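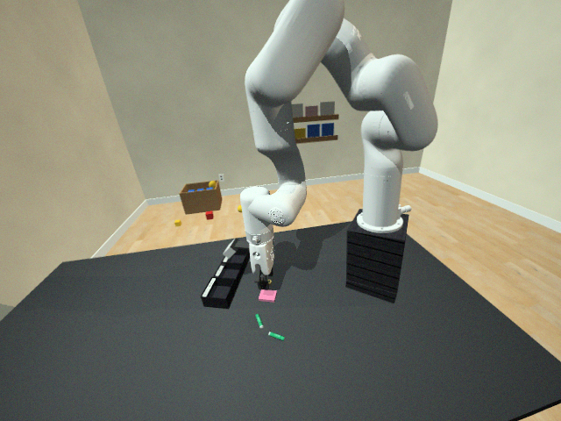
Chapter 9
Setting Up a Sorting Cell

A robot arm can repeat the same reach all day long, and it will happily repeat the same mistake too. That makes setup one of the most rewarding jobs in this book! A good hour spent before the first cycle shows up in every cycle after it.

In this chapter you will set up the Koubek cell, a single arm that picks small desk items off a table and drops them into a tray with compartments. We work in the Broren simulator first. Every step carries over to a real bench, and in the simulator you can knock the tray across the room and simply press reset.

You will need your pose table from Chapter 4 and the cell file you saved at the end of it.

9.1 Start at the base

Everything the arm knows about the table is measured from its base. If the pedestal is entered 4 mm too low, every pick will be 4 mm off, and no amount of fiddling at the gripper will truly fix it. Check the pedestal height, then the flange, then the direction the base is facing. Work upward from there, joint by joint, and write each value down as you go.

Štěpánka Murín, who set up training cells at Etport before she came to teach at Flistwood, has her students do this check twice — once with the arm folded and once with it reaching out over the table. The two sets of numbers should agree.

9.2 The hover check

Now for the fun part. Send the gripper to its hover pose, 170 mm above the tabletop, pointing straight down. Look at it from at least two camera views, as a tilt that hides in one view often jumps out in the other. Then step down 20 mm at a time and stop well short of the surface.

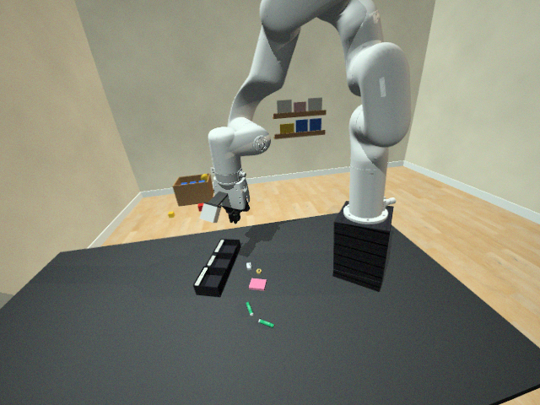
Figure 9.1 The arm bent over the table, gripper pointing down. The compartment tray is at left, with small items to its right.

Keep an eye on the shadow as you step down. It is a quick, handy guide to where the gripper sits over the table, but the pose readout has the final say. Record the last safe height in your pose table before going on to 9.3, where we teach the tray positions.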